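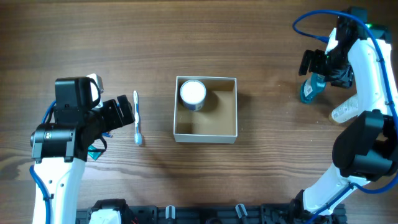

# Care of wooden tabletops in shared rooms: oil, wax, or leave alone?

Posted by Nurhan Yalçınkaya, 25 Jul 2022

Our association is responsible for the furniture in the reading rooms at Likcombe. The tables are wooden, were acquired at different times, and came to us without any record of how they were finished. The existing care sheet, inherited from the previous management, states that all tables are to be oiled every July. It does not say which oil, and it does not distinguish between one kind of finish and another.

Last year's oiling was carried out according to the sheet. On several tables the oil remained tacky for 4 weeks, and papers left on them picked up marks. On others it appeared to be absorbed without difficulty. Before the work is scheduled again, I would like to replace the sheet with something more reliable.

Guidance is requested on the following points:

- How the existing finish on a table may be identified without damaging it.
- Whether annual oiling is appropriate at all for tables in daily use.
- Which products are suitable for routine cleaning. We currently have Prokus wax paste in the store room, and a neighboring group has recommended Brabec oil soap.

Members have also asked about white rings left by hot cups. Any advice on those would be appreciated, although they are not the main concern.
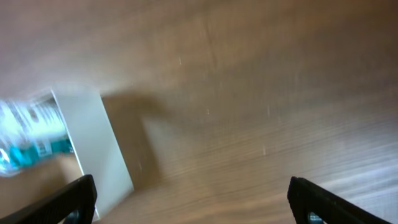
*Wood grain on a tabletop, with a paler band of reflected light.*

## Alper Kırmızıgül

The tackiness you describe is usually a sign that oil was applied over a finish that was already sealed. Varnish, lacquer, and polyurethane form a film on top of the wood. Oil cannot pass through the film, so it sits on the surface and cures slowly, or does not cure properly. Excess oil that is not wiped off bare wood can behave in the same way, and it would be worth asking whoever did the work how long they waited before wiping.

To identify the finish, select a place that is not normally seen, such as the underside of the table's edge. Please bear in mind that the underside was sometimes left unfinished, in which case the test tells you nothing about the top.

1. Place a drop of water on the surface and wait a few minutes. If the drop beads, the surface is sealed or heavily waxed. If it soaks in and darkens the wood, the surface is bare or the oil has worn away.
2. Rub a small area with a cloth dampened with mineral spirits. A yellowish residue on the cloth generally indicates wax or old polish.
3. Touch the same area with a cotton swab dipped in denatured alcohol. Shellac will soften and become sticky. Lacquer may soften slightly. Polyurethane will not normally react.

Work with the windows open. Record the result for each table and attach a label underneath, so that the tests need not be repeated when responsibilities change hands.

For sealed tables, annual oiling should be discontinued. A damp cloth with a little mild dish soap, followed by a dry cloth, is sufficient. For oiled tables, a thin coat should be applied when water no longer beads, whatever the month. Cloths used with drying oils can heat up and catch fire if left in a pile. They should be spread flat outdoors to dry, or placed in a metal container filled with water and closed with a lid. 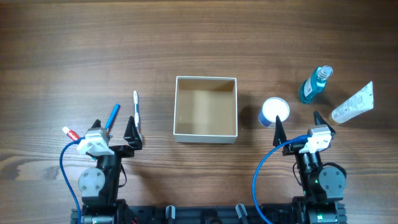

Venkatesh Iyengar: I agree with the testing procedure, but I would place more emphasis on removing last year's residue first. Nothing applied over a tacky layer will perform well. Mineral spirits on a soft cloth, changed often, will remove most of it, and the table should then be left for a day before anyone decides what to do next.

## Boonmee Panyasiri

We had sticky tables at Plutisstead and used wax. It looked good for a while. I would not recommend sanding unless you are certain the tops are solid wood. One of ours was veneer, and 100 grit paper went straight through it in one corner. The table is still in use with a cloth over it.

## Kaan Ağca

I would add the following regarding products and the white rings.

Paste wax may be used over most cured finishes, provided the surface is clean and the coat is thin. It should not be used on a table that you expect to oil again soon, as the wax will have to be removed first. Oil soap is acceptable for occasional use, diluted as the label directs, but some types leave a film that complicates later repairs. I have not used either of the products you name and cannot comment on them individually.

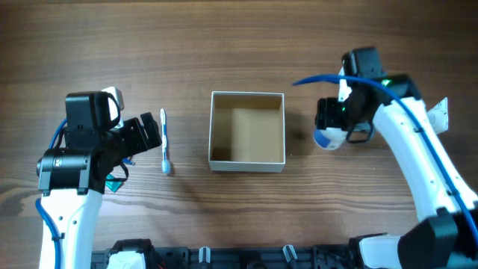
White rings are normally moisture held within the finish. Many of them fade without treatment, and I would allow 2 days before intervening. If a ring remains, place a dry cotton cloth over it and pass a warm iron, with the steam turned off, across the cloth for a few seconds at a time. Lift the cloth and check after each pass. Dark rings are a different matter. They indicate that water has reached the wood itself, and they generally require the finish to be removed in that area.

The revised care sheet should name the finish for each table and the date of its last treatment. Coasters should be supplied and kept where people sit down with their cups.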